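Home | Kitchen | Workshop | Storage | Contact

Keeping Test Gear in a Basket

Small meters and testers get lost in a deep drawer. They slide under the screwdrivers, the dial gets knocked to another setting, and the leads end up tied around something else. A plastic basket with handle cutouts works better. It can live on a shelf and come down to the bench when there is a job to do.

Measure the shelf first. A basket 10 inches deep fits most garage shelving and leaves room behind it for the wall brackets. Perforated sides let dust out and make the basket easy to rinse. Wipe the inside dry before anything electrical goes in.

Turn the meter off before putting it away. Put it in first, on its own, then fit the leads beside it – coiled loosely, with the caps on the probes. Do not wrap leads around the body of the meter. The wire breaks inside the insulation near the plug, and the readings start to jump. 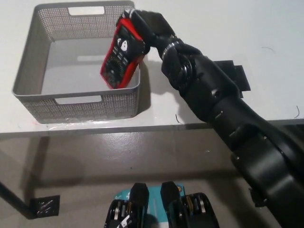

Should the battery come out of a multimeter between jobs?

Leave it in if you use the meter every month or so. Take it out if the meter will sit until next season, and tape it to a card with the date on it.

Spare fuses belong in the same basket. Keep them in a small lidded tub with the rating written on top, and buy the type given in the meter's manual. The Grasia tubs with screw lids are good for this. The Bech ones are cheaper but the lids pop off.

Keep these out of the basket:

– loose screws and wire offcuts
– glue, oil and spray cans
– anything heavy enough to crack a display

Label the short side, low down, where a hand will not rub it off. Masking tape and a marker will do.

I go through mine every January. Old batteries go to the recycling point, leads with cracked insulation get thrown out, and the basket is washed in warm water with a little dish soap.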